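August, dye bench notes, Fluvden indigo vat, round 5

Finally a vat that behaves! The new fructose recipe came into condition overnight and by 7:30 this morning it had a proper coppery skin on top and that clear yellow-green underneath when I pushed the flower aside. I was grinning before I had my gloves on.

Recipe so it's written down somewhere other than my apron: 1 part indigo, 2 parts lime, 3 parts fructose by weight. Hydrated the indigo with warm water and marbles in the old jam jar and shook it until my arm gave up. Kept back a little of the lime and added it after the first stir, which I think helped, though I changed the water too so who knows.

Water: this one is rain barrel water from the Wolmont side. The last two vats used tap from the Skerkport building and both went gray and sulky by the second day. Want to run them side by side before I blame the tap.

Dips so far, all on the scoured Dobson cotton, 900 g of it cut into strips:
one dip, five minutes, pale sky, a bit patchy near the fold
three dips, lovely even mid blue
six dips, nearly navy, and still not bronzing on the surface

The linen offcut took color faster than the cotton at every stage. Did not expect that with the same scour. It might be the weave, it's much more open. Airing between dips was ten minutes on the line, flipped once. Watching it go from green to blue never gets old, I stood out there with the third strip like a kid.
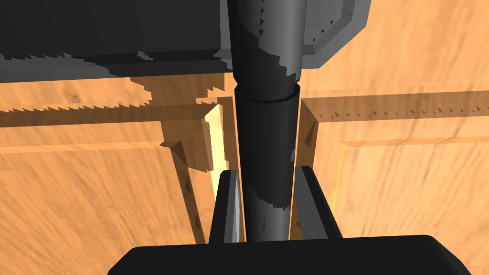 Rinsing: plain water twice, then a splash of vinegar in the third bucket, then plain again. The six-dip strip was still bleeding slightly in the vinegar bucket. Leave the next dark one to hang overnight before rinsing and compare.

Rub test on white cloth: pale and mid both clean. Dark leaves a faint mark. Fine for a wall piece, not for a shirt yet.

pH strip read somewhere between 10 and 11, and these strips are old, so order more. Fed the vat a spoonful of fructose at noon, stirred slowly, lid back on.

To do: mix a 2000 ml test vat with tap water, same ratios. Try the wool sample in a cooler vat with less lime. Label the strips BEFORE they go in this time, knots in the corner work, marker does not.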